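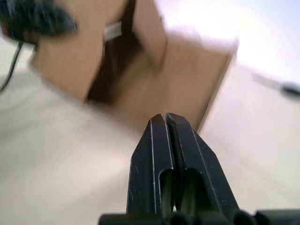
## Progress note: the Barkgate demonstration

2022-03-14

Hi Jörg,

You asked for something short after the demo day and I'm afraid this is going to be medium. I got back from Barkgate late on Friday, slept on it, and then wrote most of this on the train in this morning. Proper spending sheets come with the quarterly return as usual. Treat this as the chatty version!

### How the day went

Good, on the whole. Very good in the morning, a bit bumpy after lunch.

We had the big room on the ground floor with the windows down one side, and people came through in three groups. Oltmanns sent their warehouse people in the first group, the second was mostly from Stoken, and the last one was whoever was left plus a few students who had heard there would be sandwiches. I did the talking for the first two and handed over for the third when my voice started to go.

The thing everyone wanted to see was the arm working on an open cardboard box. I know we put the tidy plastic bins at the top of the proposal, and I did show those first, but you could feel the room wake up once the cardboard came out. One of the Oltmanns packers told me flat out that she has no use for a robot that only likes bins. Boxes sit crooked, the flaps hang wherever they want, the inside is dark, and her team deals with that all day long. I wrote that down word for word because it's the best summary of work package two anyone has given me.

### What we showed

I ran it in this order:

1. Bin to bin, slow, with me explaining over the top.
2. Open box, approach only, fingers closed, no picking. Just the arm finding the opening and coming up to it.
3. Open box with a real pick.
4. Questions, and anyone who wanted to could move the box and have us try again.

Step 2 was a late addition and I'm really glad we kept it. People who don't work with these machines have a hard time seeing what the software is deciding when it all happens in one go. Stopping short of the pick let me put the wrist camera view up on the big screen and talk about flaps for a while (I can talk about flaps for a long time now, sorry).

Step 4 was where it got bumpy. In the afternoon the sun came round and the planner started throwing away perfectly good approaches on the bright side of the table. We pulled two blinds down, it got better, we carried on. The Stoken group were kind about it. I'd call it a known problem that we had put too low on the list, and I've moved it up.

### Numbers you asked for

- We have 3208 logged attempts on cardboard since the project started. The target in the plan for this stage was lower than that, so we're ahead.
- 1799 of them were done on the new finger shape, and those are the ones I'd trust for any comparison.
- Roughly 200 still need somebody to go through them by hand and say whether the pick was good or the item was only dragged. That somebody is me, and I'm hoping to finish before the next call.

I'd rather not put a success rate in writing until that last batch is checked. You'll have it in the quarterly return.

### Money and kit

Nothing alarming. Travel came in under what I'd set aside, mainly because Samudeo had a van going to Barkgate anyway and let us put the crates in it. The fingers have picked up scuffs and scratches and the black is worn off along some of the edges. I'd like a spare pair on the shelf before the summer. There's enough left in the consumables line to cover them, so I'm not asking for more, only for your okay to spend it on that.

Cardboard is also a real cost now, funny as that sounds. A box gets soft after enough handling and then it stops being a fair test. I've started writing the date inside each one so we know when to retire it.

### What people asked

Mostly about speed. Then noise, then whether it could deal with tape. A man from Stoken wanted to know how long it takes to teach it a new size of box, and I told him the truth: for a size close to one it knows, not long, and for something tall and narrow we haven't tried. He offered to send us some tall and narrow ones. I said yes please.

Oltmanns want a second visit at their own site. They suggested August, when their shifts are quieter, and I'd love to do it. It would mean moving the internal review back a little, which is your call.

### Next up

- Glare first. I want a proper set of runs with the blinds up on purpose, at different times of day.
- Finish the hand checking.
- Get the odd boxes from Stoken and see how bad it is.
- Write up the Barkgate feedback forms. I've only skimmed them so far, and the handwriting on a few is heroic.

Could you let me know about the finger order and the August visit when you get a minute? The first is quick, the second I need by the end of the month so I can tell Oltmanns either way.

Thanks for the support on this one, and for talking me out of the smaller room!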